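Feb, table 2, 10:40 am

Baskets for the bread display. Carrying on from the last entry, page with the coffee ring.

Gremby sent the second lot. Same brown as the first but the rim is thicker, and I like it better. Weighed one with a 700 g bag of flour in it, then lifted by the rim on one side only. Bit of flex, no creak. Fine for rolls. Would not trust it with the big rye.

Lukáč samples still not here. Chase them again after lunch. The Pestance ones are out, weave too open, crumbs go straight thru and all over the shelf. Took 10 min to clean up last time.

Sizing now. Want the long rolls to go in on the diagonal, two layers if the sides allow. Sides slope so top layer gets more room than the bottom, need to remember that when working out how many per basket. Last time I used the top opening for both and came out 4 short.

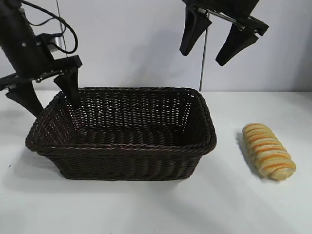

Dark brown basket, empty, striped roll to the right of it. No liner.

Color: the dark weave makes the pale rolls stand out, good. Plain white rolls might look a bit stark in it. Try with the cream liner and then the checked one. If a liner goes in, it has to fold over the rim or it slides down, so cut big. 40 cm was too small on the first lot, do not reuse those.

Cleaning: weave on the floor of the basket has ridges, crumbs will sit in there. Dry brush first, then damp cloth. Do NOT soak, we dont know what the strands are. Ask Gremby for the material sheet, asked once already, no reply.

Kambridge want the display for their front counter, low shelf, people looking down into it. So inside matters more than outside. Check the back wall under their lights, small gaps in the weave there and pale stuff shows through.

To do
- liner test, both fabrics
- measure base, not just top
- email Lukáč, Gremby
- find the soft brush, not on its hook agian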